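2021-10-06

Skirting boards, Runcombe, second floor corridor and the two meeting rooms

Started on the skirting after Rami had been round with the vacuum. He used the narrow nozzle along the edge of the carpet, which saves a lot of trouble later, as otherwise the first wipe just drags the fluff into a line and you spend your time picking it off the cloth.

Mix was the neutral cleaner from the Sislow tub, one capful to 500 ml of warm water, in the small spray bottle. Sprayed the cloth and left the wall alone. Last time (Janevski job) Hadi sprayed straight at the board and we got drips on the wallcovering above it, and those dried with a ring that took Lama most of a morning to blend out. The covering here is the same sort of thing, woven-looking, pale grey-blue, and I don't want to find out whether it rings as well.

Order of work for each length:

Dry cloth along the top lip first.
Damp cloth, folded to a pad, along the top and face together.
Fresh side of the cloth for the bottom edge where it meets the carpet.
Dry cloth to finish.

I tried doing the bottom edge in the same pass as the face and it leaves a smear on the gloss. Two passes is quicker in the end. Both hands on the pad works better than one, you get even pressure and it doesn't skate up on to the wall. Knees are another matter. Jihad has the foam mats in his van, ask him to leave them out.
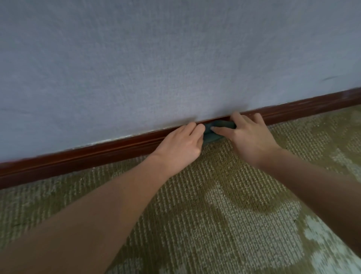
Refold whenever the side you are on goes grey. In the corridor I was getting one decent length per side, less near the lift, where the dirt is heavier and a bit greasy. Changed cloths 3 times before the first meeting room. The used ones are in the mesh bag, please wash them without softener this time.

Marks and damage, so we don't get blamed for them:

Short dark grey scuff on the wallcovering, thin and nearly level, well above the board. Not touched. I'd like Ghassan to look before anyone goes at it with a sponge. The dry eraser block took the weave flat on the offcut we tested.

Pale specks and scuffs along the seam where the covering meets the top of the board. Look slightly chipped. I went over these with hardly any pressure and will leave them at that until the client has seen the list.

Worn-looking patches on the face of the board in places. It is a dark red-brown gloss and every bit of light shows on it, so I can't tell yet what is wear and what is shine. Check again with the blinds down before writing it up.

Time: 21 minutes for the first meeting room including moving chairs and putting them back. The second was slower as the cabinet had to come out and Rami was on the phone to Cededo about the missing refills. No refills yet. There is enough cleaner for the stairs but not for the floor below.

To do:

Ask Lama if the Janevski offcut is still in the store, I want to try the distilled water on it.
Ghassan to look at the scuff.
Stairs next, top down. Hadi has done the handrail already.
More teal cloths. The yellow ones shed on the carpet.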